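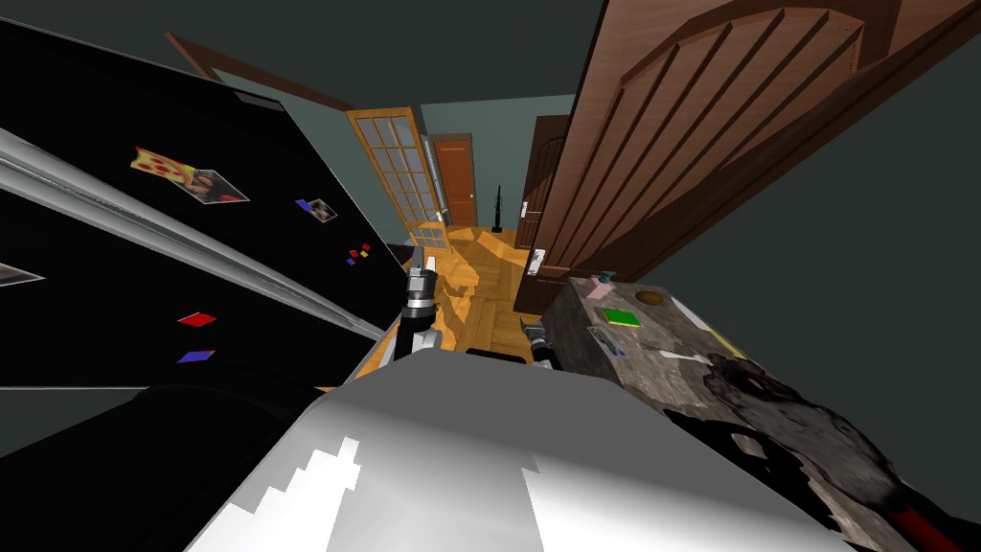

Simulated head-camera view with the head tilted, looking past the refrigerator toward the hallway.

Catberg: head tilt and doorway finding in simulation

The Catberg group has finished the first round of its viewpoint study, run in the Lengyel kitchen set. The question was how far a policy trained on level head poses degrades when the head is rolled at test time. Training used 1,458 simulated episodes with the head kept within a narrow band around level. Evaluation used 636 episodes with roll drawn from a much wider range, up to 20 degrees past the training limit.

Two variants were compared. The baseline takes the raw head image. The second, called Skinitz, also receives the head joint angles and predicts a gravity direction as an auxiliary target. Both share the same encoder and the same action head, and neither sees a depth channel.

The baseline failed in 183 of the evaluation episodes. Most of the failures came at the kitchen exit, where an open door and the refrigerator both put long slanted edges into the view and the policy steered along the wrong one. Skinitz failed less often there, but it was slower to commit to a heading and sometimes stopped short of the hallway. We have not separated the effect of the joint angles from that of the auxiliary loss - the ablation is queued for June.

Renderer settings were held fixed throughout, so the numbers say nothing about lighting changes. Episode lists and configuration files are on the Illow share under the kitchen directory.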